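Frost when the thermometer says 36

Well, we had our first proper frost of the season in Udurness, and my inbox filled up with the same complaint I get every October: the forecast said 36, the porch thermometer said 36, and the basil is black anyway. I lost mine too, if that helps!

The trouble is where we measure. Official air temperature is taken at about head height, and on a clear, still night the ground sheds its heat straight up to the sky, so the air right against the grass can end up several degrees colder than the air at your nose. Add a bit of cloud or a light breeze and the whole thing falls apart (in a good way, if you grow tomatoes).
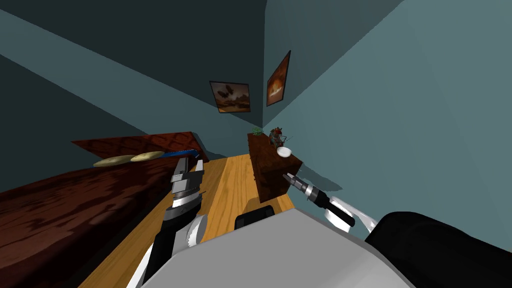
So should I cover my plants when the forecast low is 36?

Cover them if the sky is clear and the wind is forecast to drop off after sunset. With cloud overnight I usually leave mine alone at 36 and start fussing at 34.

Where you live matters a lot as well. Cold air is heavy and it drains downhill like syrup, and around here most of it ends up in the Pan, that low stretch of fields between Dretau and the river. The Henden road sits 151 feet higher, and I've driven down from there before sunrise with the car thermometer dropping the whole way, then found every fence post at the bottom furred white. Up top, nothing. Folks in Dretau should take a couple of degrees off whatever I tell you, and they mostly do. 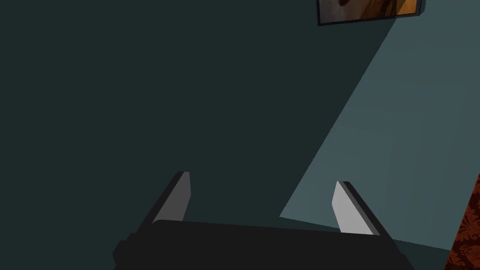 Frost checking is best done early, before the sun gets over the ridge. Take a flashlight and look at dark things first: a black trash can lid, a car roof, the tarp over the woodpile. A thin frost on pale gravel is easy to miss, but against black it jumps right out, same as the light gray pad on the inside of that black gripper finger. Car roofs go early, by the way, since they face the open sky, so a white roof doesn't always mean a white lawn.

I'm keeping the frost log going again through April. Send me your street, the time you looked, and whether it was on the grass, the car or both. Last winter I got more than 70 reports, and 2 of them came with doughnuts.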